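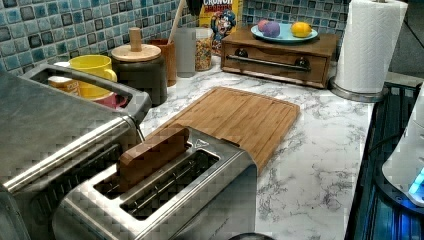 Ildale Kitchen Counter Tasks – house rules and data card

Hi! I keep this dataset going, so this is the file I point people to when they ask how we run things. It started life as a page of notes taped inside a cabinet door and it has grown a bit. If you only read one part, read the stopping rules.

What's in it

306 episodes of a robot arm doing small counter jobs: toast in, toast out, mug onto a board, fruit onto a plate, that kind of thing. Everything runs at 10 frames per second. We drive the arm by hand from a Cestis controller, and the logs get packed with Gerkska, version 2 or later (version 1 drops the last few gripper readings, please don't use it).

Each episode folder has the video, the joint log, and a short text note from whoever was driving. Read the notes! People write useful stuff in there, like "bumped the board on the way back" or "second try, lost my grip."

Before you drive

Appliances stay unplugged. All of them that the arm might touch, every session, even if the task never goes near the slots. I check the plug at the wall and then I check it again after I've moved things around, and I'd like you to do the same.

We use pretend food wherever we can. Wooden toast is great for this. It holds its shape, it doesn't leave crumbs in the toaster, and you can drop it 100 times and carry on. Sealed cereal is fine as background. Open liquids are out, full stop.

Leave the clutter alone. I know it's tempting to clear everything off so the arm has room, but a real counter has jars and boxes on it and the model needs to cope with that. Move things between episodes if you like – a hand's width is plenty – and write down what you moved.

Stopping rules

One person drives and one person has the stop button. The person with the button doesn't look at their phone, doesn't log, doesn't chat to me about lunch (I'm guilty of this one). Anyone in the room can call a stop and the driver doesn't get to argue until the arm is parked.

If something falls, stop. If the gripper pushes down on an appliance and the appliance slides, stop. If you aren't sure what the arm is touching, stop and go look with the motors off.

Nobody reaches over the counter while the motors are on, including to rescue a mug. Mugs are cheap.

Keeping and tossing episodes

Keep the failures. A slice that misses the slot is still a good episode as long as you label it "miss." What I do toss: anything with a person's face in it, anything where the log and the video drift apart, and anything over 1000 frames, which nearly always means the driver got stuck and was thinking.

The labels are "done," "miss," "stopped" and "unsure." Please use "unsure" more than you think you should. The Vávra split leaves those out of training and keeps them for review.

Known problems

Shiny metal is hard on the depth data, so expect holes around steel surfaces and clear jars. Batches from August have a clock that runs slightly slow, and there's a fix script in the tools folder. Left-handed grasps are rare and I'd love more of them.

Changes

If you want to change a rule, open an issue and tell me what happened that made you want to. Small wording fixes can go straight in.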